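August 27, 2025

Monton has released version 2 of Kekus, its grasp planner for two-armed table robots, and says the software can now cope with clutter it has never seen. The company tested it on phones, drinks cups and soft toys.
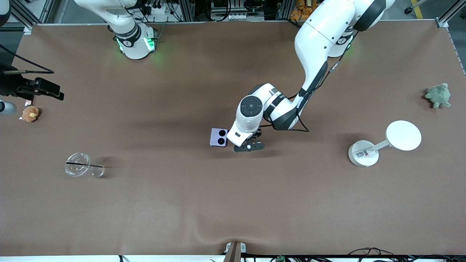

*Reading time: 1 minute*

The claim rests on 2120 trial grasps, all run in Monton's own lab. Outside testers have had no access so far. The release notes don't say how many grasps failed, or what the planner does when a see-through cup confuses its depth estimate.

"I'd like the logs before I'd like the press release," said Signe Ravn, who writes motion software at Goossens. She pointed out that 410 of the trials used a layout the planner had already been tuned on.

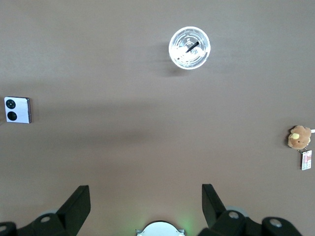 Planning time is another sore point. Monton quotes 202 milliseconds per grasp, but that leaves out the step where the wrist camera's view is matched to the fixed one. Users of Lika, a rival tool, have long grumbled about the same trick. Monton says fuller figures will follow in March.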